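Vultier Screening Server: Set-Up Guide
Section 4. Loading a Festival Program

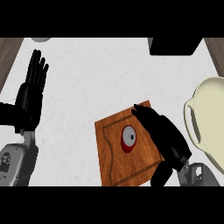

Figure 4-1. Marble tabletop with wood edging, two arms reaching in.

This section covers loading feature and short film packages onto the server before a festival run. It applies to single-screen venues. For venues that share one server between screens, see Section 6.

Before you start

Have the following ready:
- The program sheet from the festival office, with running times and aspect ratios
- The delivery drive for each title
- The key file for each title, sent separately by the distributor
- The operator login for the Kudo scheduling panel

Note: Key files are issued for one server only. A key made out to another screen will load without an error message but will not unlock the film.

4.1 Copying the films

1. Log in to the Kudo panel and open Storage.
2. Check that free space is at least twice the size of the largest package.
3. Connect the delivery drive to port 2 on the front of the server. Wait for the drive name to appear in the list.
4. Select the package and press Ingest. A feature with a running time over 12 minutes per reel is copied in parts, and each part has its own progress bar.
5. When all parts show Verified, press Eject before you unplug the drive.

Caution: Do not start a second copy while a film is playing. Playback may drop frames or stop.

4.2 Loading the keys

1. Copy the key files to a blank USB stick. Leave them in the top folder.
2. Insert the stick and select Keys, then Import.
3. Open the title in the list and compare the start and end times of the key with the program sheet. Times are shown in the time zone set under System.
4. If a repeat screening falls outside the key window, ask the distributor for a new key. The window cannot be changed at the venue.

4.3 Building the show

1. Select New Show and enter the screening code from the program sheet.
2. Add the items in order: festival trailer, sponsor reel, short film (if any), feature.
3. Insert a lighting cue 15 seconds before the end of the festival trailer.
4. For titles with a guest introduction, add a Hold after the sponsor reel. The show waits until the operator presses Resume.
5. Set the lens preset for each item. Presets from the Bandgate projector appear under Devices.
6. Save the show and run Check. Correct any line marked in red.

Note: Subtitle files supplied outside the package must be added under Captions. See Section 13.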